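Staltalau Vehicle Transfer

The Staltalau vehicle transfer is the customary way in which used cars change owners on the island of Staltalau, mostly between foreign workers who stay for a limited contract and those who arrive to replace them. The practice is not written in any law, but the island's registration office at Skultis recognizes it and has a separate form for it. Cars which pass from hand to hand in this way are called "rounders" by the English-speaking residents.

Background

Staltalau has no car dealers in the usual sense. New vehicles must come by ferry from the mainland port of Tundari, and the freight cost is often higher than the value of an older car. When the Fothergill shipyard began to hire foreign engineers for its dry dock, the company first lent them cars from its own fleet. This fleet was sold to the employees after a few years, and the buyers sold the same cars to their successors when they went home.

Most contracts at the shipyard end in July, so the greatest number of cars is offered in the weeks before. Workers who arrive outside this season have less choice and usually pay more. Some of them ride the bus until the next summer – the route between the harbor and Skultis is quite regular, but it does not reach the housing area in the evening.

Procedure

The seller and the buyer go together to the registration office with the ownership booklet, the inspection paper and proof of insurance. The form must be signed in front of the clerk. If the seller has already left the island, he or she may name another resident as agent, and this person signs instead. The agent's letter is valid for 3 months and cannot be renewed.

The transfer fee is 215 crowns for a passenger car. It is paid by the buyer unless the two sides agree otherwise. Number plates stay with the car and not with the owner, which is different from the rule in Tundari and often confuses people who have lived there before. Unpaid parking fines also stay with the car. For this reason buyers are advised to ask the clerk for a printout of open fines before they sign.

A car must pass inspection every two years. In practice many sellers leave shortly before the inspection is due, and the cost of repairs falls on the new owner. Rust under the doors and around the rear wheels is the most frequent cause of failure, as the roads near the harbor are salted in winter and the sea wind does the rest.

Prices

Prices for rounders change little from year to year. A small car with a valid inspection is normally sold for what the seller paid, minus a small amount for wear. Bargaining is possible but is considered slightly impolite between colleagues. Winter tires are included by custom, also when they are worn.

Insurance

Foreign drivers may use their home license for the first year. After this they need a local one, which requires an eye test and a short written test. Insurers on the island accept a letter from a foreign company as proof of driving without accidents, but the letter must be translated. Discounts are given after 5 years without a claim, and this time may be collected in more than one country.

Criticism and reform

Ashley Pearce, a former engineer at the shipyard, wrote in the local newsletter that the system keeps unsafe cars on the road longer than is reasonable. She proposed an inspection at each change of owner. The registrar at that time, Man-sik Heo, answered that his office counted 759 transfers in one year and had a single inspection hall – the waiting time would become too long. A limited version was adopted later: a car that has changed owner twice since its last inspection must be inspected before the third transfer.

Last updated: November 22, 2019

14 shares · 2 comments

Related articles
Ferry freight from Tundari
Fothergill shipyard
Driving licenses on Staltalau
Skultis registration office
Robotic arms in simulation
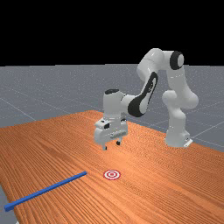 A simulated robotic arm at a wooden table.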